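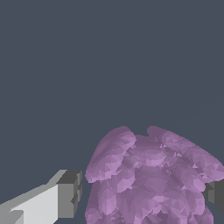 Progress report to Parnalard: teleoperated grasp demonstrations, Rutesside

Date: Jun 26, 2021
Prepared by: Wanda Ostrowski

Work completed

Recording in the simulator is finished for the first object set. The operator steers the two-finger gripper by remote control and brings the fingers to either side of the object before closing. The set now holds 842 accepted demonstrations over 17 objects. Ro-un Cha checked each recording before it was added.

Irregular meshes

The lobed purple mesh, which we file under "cabbage", was the slowest to record. Its upper lobes overhang the body, so a finger brought in too high meets a lobe first. Operators were told to approach low and level the fingers before closing. Faceted surfaces also give uneven contact normals, and we have smoothed the collision mesh while leaving the displayed one as it was.

Remote control link

Delay on the Cheon handset was traced to the logging process, which shared a thread with the control loop. The two are now separate. Recordings made before the change are kept in their own folder and are left out of training.

Outstanding

2 objects must be recorded again after the mesh change. Hand-guided demonstrations on the Celomon arm have not started; the wrist mount is still on order. We ask that the review of that stage be moved to November. No change to the budget is requested.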